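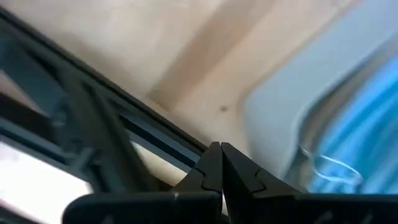

Domnica Olteanu

Skernport > Robot cells > Pivel > Pre-session checks
Print this page | E-mail this page
16/03/2023, by D. Olteanu

Pivel cell, check before recording. Do all of it, every shift. Initial the sheet.

1. E-stop, both buttons. OK. Left one sticky, told Rachid.
2. Gripper fingers, close fully, look at the seam from the wrist view. OK. Tips meet. Few pale specks on the faces, wipe and recheck.
3. Finger screws. OK, retorqued.
4. Wrist camera, lens clean, cable clipped. Cable FAIL, clip missing. Taped for now, get a new clip before episode 1 tomorow.
5. Metal frame next to the arm, no play in the rails. OK.
6. Surface behind it, nothing stuck on. One small dark spot, screw hole or dirt?? Leave it if its a hole, but note it so labeling doesn't tag it as a part.
7. Speed limit set to teaching mode. OK.
8. Blue stuff on the right side, keep clear of the fingers when they open. Thin wire loop there too. Watch it, don't let it snag.
9. Disk space. OK. 226 episodes on it, 112 still to copy off. Farhad?
10. Operator gloves off, sleeves up, hair back. OK.

Comments: episode 67 has no gripper signal, throw out, do not relable. Bad starts get deleted same shift, please, not left in the folder. Next check Herman.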